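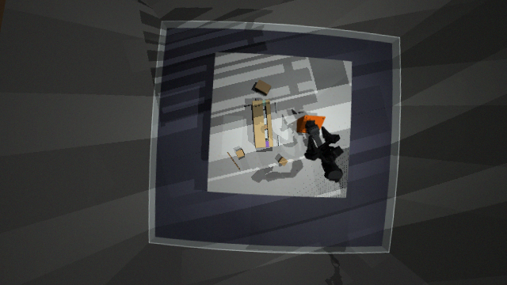 Rendered room seen from above, walls in dark blue-purple

Radio spectral index of a nebula, my fit keeps coming out wrong

Dragica Softić
posted 8/4/26

Hi all. Second year student, first time with radio continuum data so go easy. I have an HII region at four frequencies, lowest one from an interferometer, the other three single dish. Trying to show it's plain free-free (optically thin, so index near -0.1) and I get something way steeper between the two highest bands, then basically flat, then rising at the low end. Did aperture photometry with the same circle on every map. Background from an annulus just outside. Units are Jy/beam for two of the maps and K for the others, I converted everything to Jy. Is it real or did I mess up? My supervisor is away untill June and I'd like to have something by then. Plotting in Cadeck if it matters.

Damir Nikolovski

Probably messed up, sorry. Usual suspects:

Did you smooth all maps to the same beam before the photometry? You don't say. If not, do that first, then redo everything. Same circle on different beams is not the same measurement.

Jy/beam to Jy: you have to divide by the beam area in pixels. Gaussian beam, so it's 1.133 times FWHM squared, not pi r squared. People get this wrong all the time, me included.

The K maps, check whether it's brightness temp or antenna temp. And main beam vs full beam scale. On extended stuff that alone can move a point by 20 percent or more.

Interferometer map is missing short spacings. Anything bigger than its largest angular scale is just gone. So the low end reads low and your spectrum looks like it rises. Could also be optically thick down there of course, cant tell without the numbers. What's the calibration error on each? With 15% bars on four points the "steep" bit may be nothing at all.

Radka Dimitrov

Agree w/ Damir on the beams. Also look at what's in your annulus. In the plane there's synchrotron everywhere and if the background is lumpy you subtract too much at one band and not enough at another. Try three or four annuli and see how much the flux jumps, put that scatter in your errors.

Aleksandra Krawczyk

had the same thing once, was a wrong header. check the header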